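Rolumholm Dining Hall to Reopen With Weekly Shared Supper

23 Mar 2026

ROLUMHOLM - The dining hall on Uibo Street will open its doors again at the end of the month, after a winter of work on the roof and the kitchen floor.

Saulius Lill, who manages the building for the Rolumholm neighborhood association, said the last of the repairs passed inspection last week. The hall had been shut for 13 weeks after a leak over the stove spread to the pantry wall.

The association paid for most of the work from its reserve. Another 3,000 euros came from Drendetti, a bakery two doors down, which will also supply bread for the first suppers.
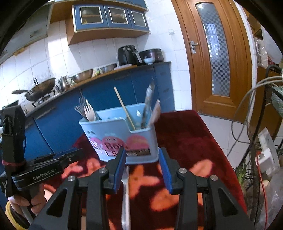

Suppers will be held once a week and will start at 6 p.m. The meal is soup, bread and one hot dish, and the price stays at 2 euros. Diners will lay their own places this season, a change from the old table service. Printed cloths like the dark red one with the big orange leaf or petal shapes will go on the tables, and knives, forks and spoons will be set out in plastic containers for people to help themselves. Used dishes go back to the kitchen hatch.

Zane Juška will run the kitchen. She cooked at the school in Stendoden until last year and plans to keep the menu short for the first month. Pea soup is on the list for opening night, followed by baked fish with potatoes. A meatless dish can be ordered a day ahead.

Seats are limited at first, and the association asks people to sign up at the front desk or by phone. Rimantas Ots, a retired bus driver who ate at the hall most weeks before it closed, has already put his name down.

"I missed the soup, and I missed the company more," he said.

The side entrance on the parking lot remains closed until the new ramp is finished. Visitors should use the front door.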